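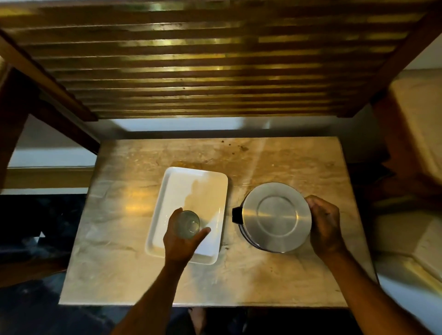
Both hands busy at a kitchen counter, a glass over the tray and a lidded pot alongside.

The woman who writes the handling rules at Proston has a kettle in her office, a very good biscuit tin, and a binder so fat that the rings no longer close. She asked me to leave her name out of this ("put the rules in, they're better company"), so I will, but I can tell you she was generous with her time and that I stayed a good hour longer than I'd planned.

Proston prepares guidance for people who want machines to do kitchen work: clearing, stacking, wiping down, moving pots off a counter. She came to it from catering, where she spent 19 years, and she still talks like somebody who has carried a lot of trays up a lot of stairs.

"When I started here I thought I'd be reading about motors," she told me, topping up my cup without asking. "And I did read about motors, bless them. But most of my first August went on glasses. How do you write down, in words a tired person can follow, what it means to set a glass down properly?"

The current edition has 107 rules, and 29 of those deal with glass in one way or another. I asked if that wasn't rather a lot. She laughed and said it used to be more, and that she had fought to get it down, mostly by taking out rules that said the same thing in a crosser tone.

Her favorite is the one about two hands. If a person does a job with one hand on one thing and the other hand on another, the written procedure has to cover both hands, even when one of them seems to be doing very little. "People will write 'place the glass on the tray' and leave it there," she said. "Well, where's your other hand, love? It's on the pot. Is it holding the pot still? Is it getting ready to lift? I want that on the page, and if the writer doesn't know, I want them to go and ask whoever did the job."

The same goes for pots with lids. Under her rules a pot with its lid on must be treated as full and hot until somebody has checked, and a machine may not grip it by the lid alone. I said that sounded like what my grandmother taught me, and she was so pleased that she opened the biscuit tin again.

We got on to trays next (I could happily have stayed on trays all afternoon!). Proston asks for a gap between a tray and anything with a handle, and for handles to be noted by the direction they point. The first draft of that rule gave a fixed distance. The tester at Jerkix, a small outfit that tries the rules out on its own equipment, wrote back that their counters were too short for it, and the two of them went back and forth for weeks before settling on wording that lets each kitchen set its own gap and write it down.

"I was stubborn about it," she admitted. "I like a number. But a rule that people can't keep in a small kitchen is a rule they'll stop reading, and then they skip the one after it too."

Lighting was the other long argument. Her colleague at Abreu, who looks after the training side, wanted every check done under the same lamps. She held out for ordinary rooms, with the sun coming in wherever it likes and shiny lids throwing it back at you. They compromised on eight lighting conditions, and one of them is simply called "late afternoon, no blinds," which I thought was lovely.

I asked what she would tell somebody just starting to write this sort of thing for their own workplace. She thought for quite a while, and looked out of the window, and moved a pen.

"Do the washing up," she said. "Properly, by yourself, with the list next to you. Every time you do something the list doesn't mention, stop and dry your hands and write it in. You'll be there all evening, I'm sorry to say. I was."

The next edition, which goes by the working title Adum, is out for comments now. She reads every one of them herself, including the rude ones, and she would especially like to hear from anyone who has strong feelings about stemware.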